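Teaching by Demonstration: Gallery
Mollel Center for Assistive Machines, Household Tasks Program

Home | Programs | Gallery | Publications | Contact

Published 14/05/2022

The Household Tasks Program studies how a person can show a robot an everyday task. Two methods are in use at the Center. In the first, the operator takes hold of the robot's arms and moves them through the task by hand. In the second, known as remote control or teleoperation, the operator works a pair of leader arms and the robot's own arms copy each movement. In both cases the positions of the joints and the opening of the grippers are recorded together with the camera views, and the recordings are later used to train a control program.

The present collection of demonstrations was prepared with the Flatow Institute and covers 9 household tasks. It contains 2434 recordings, each reviewed by a member of staff before release. The leader arms were supplied by Siltetti, and the recording software, Dresta, is maintained at the Center.

Operators complete a period of supervised practice before their work is added to the collection. They are asked to move at a steady pace, to avoid long pauses, and to finish each attempt even when a garment is dropped or a grasp is missed. Attempts that include a mistake and its correction are kept and labeled as such. Each operator records no more than 100 attempts at one task before moving to another, so that the collection reflects more than one way of working.

Laundry is among the more demanding tasks in the program. Cloth changes shape whenever it is handled, and the two arms must often do different work at the same time.

Gallery
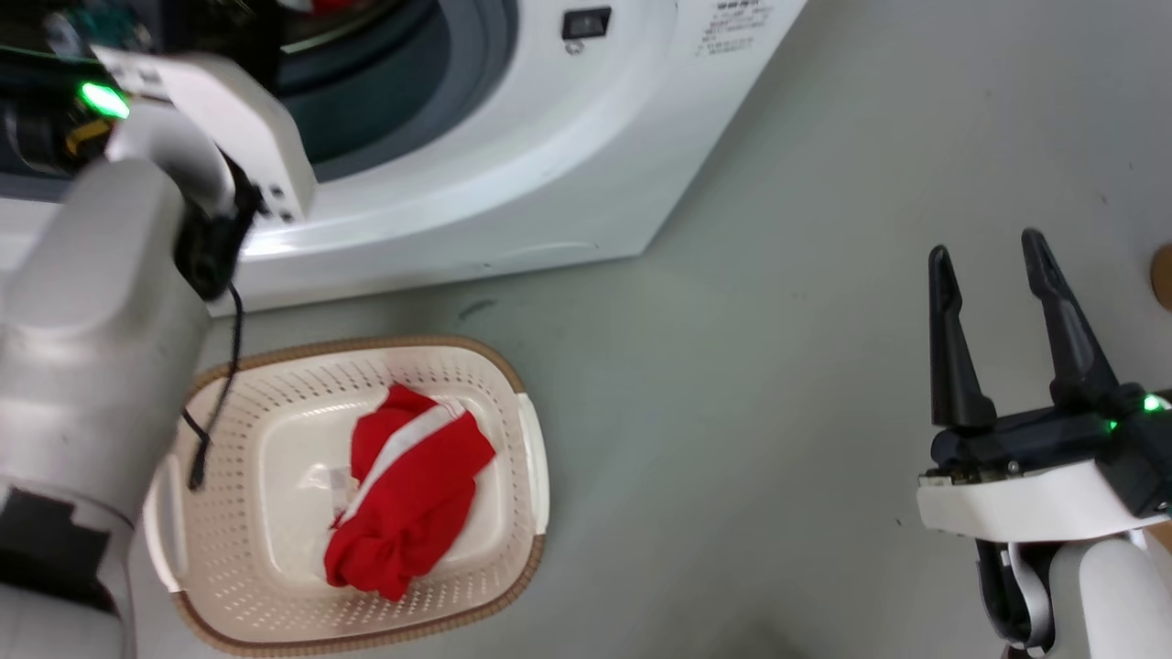
How long does an operator need to practice before recording?
Most operators practice for six hours under supervision. Those who have used leader arms before may be approved sooner, at the discretion of the program office.

Laundry task, head camera view. One gripper is at the opening of the washing machine drum, and a red garment with a white stripe lies in the basket.

Use of Gallery Material
Images may be reproduced for teaching and other noncommercial purposes, provided that the Mollel Center for Assistive Machines is credited. Requests for access to the recordings should be addressed in writing to the program office and should state the intended use.

Back to Programs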